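Robles Hall, Murncombe
Pre-event safety inspection, with comments
Inspected by: Natanael Nogueira
Event: Lerberg farewell show, main hall, standing
Date of walk-through: October 17, 2004

1. Posted capacity
Sign by the main doors: 1,410 standing. PASS, with doubts.
The promoter says ticket sales stopped short of that. I asked for the printout and got a phone number. The sign also assumes the bar tables are folded away, and they were all up when I came through. Sales printout to reach me before doors.

2. Front exits
Both sets open, bars work, signs lit. PASS.

3. Rear exit, stage left
FAIL. Opens, then hits a stack of drum cases. I was told these "always get moved before doors." They were in the same spot last November.

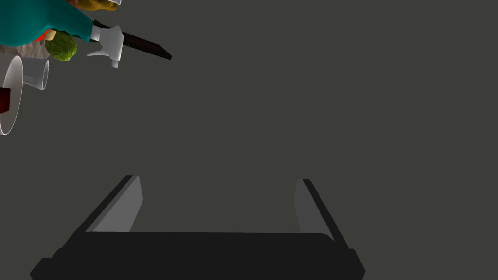

The rear corridor needs to stay clear from load-in to load-out, and that includes the half hour when the headliner is late and the crew starts parking things there. Tape on the floor does nothing. I want a person on it.

4. Crowd barrier
147 feet of barrier on site, rented from Puden. PASS on the sections I shook by hand. Three had missing pins and have been pulled. Puden's paperwork says every section was checked before delivery — I would like to know by whom.

5. Overhead rigging
NOT SIGNED. Main truss looks fine from the floor, and from the floor is as close as I was let. Safety cables on the front row of lights, yes. On the back row I was told yes. The rigger's certificate was in another truck.

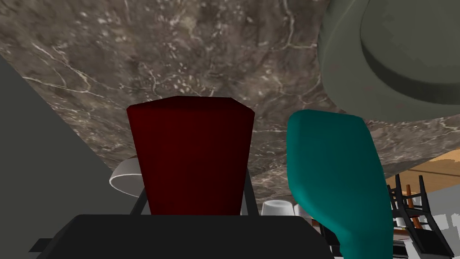

If the certificate turns up, fax it over and I will change this line. If it doesn't, the back row comes down. The band's lighting man was not happy to hear that and can call me.

6. Power and cables
Cable ramps across the left aisle: PASS. Right aisle: FAIL, bare cable under a rug. A rug is not a ramp. Smoke machine is on the same circuit as the monitor desk, which tripped once while I stood there.

7. Security and door staff
35 on the roster. Rosimeire Seixas is running the door and had a copy of the floor plan, the only one I saw all day. PASS for her team. No plan on paper for what happens if an act cancels after the crowd is in. "We make an announcement" is the whole of it so far.

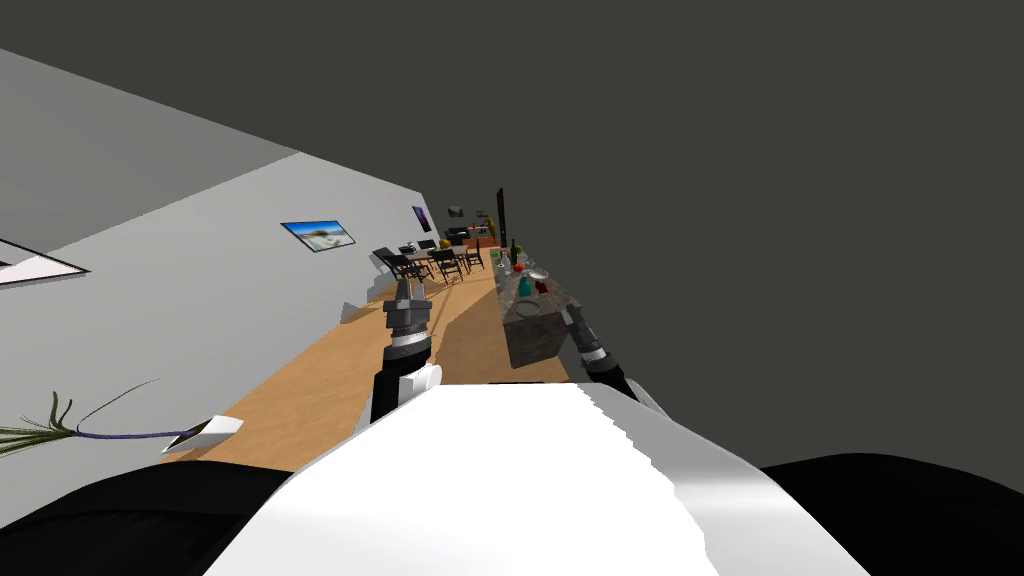

White robot, arms reaching forward

8. First aid
Room has a cot, a kit, and running water. Kit is missing burn dressings. Radio to the stage manager did not reach past the stairs. FAIL until both are fixed.

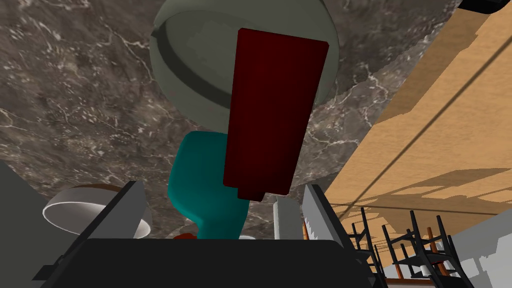
9. Hospitality and backstage kitchen
Hot plates need to be off the carpet, and the extinguisher should hang on its hook instead of holding the door open. The rider asks for candles. No candles. Food prep belongs on a hard surface with space around it, something like the dark gray marble with the round bowl on it, and a folding table with a paper cloth next to a hot plate won't do. Management says a proper counter is planned. It has been planned for over 3 years.

10. Sound levels
Not tested. Sound check ran late, so all I heard was one man saying "two."

Result: NOT CLEARED. Items 3, 5, 6 and 8 to be fixed and seen by me in person. I will not take a phone call for it.

N. Nogueira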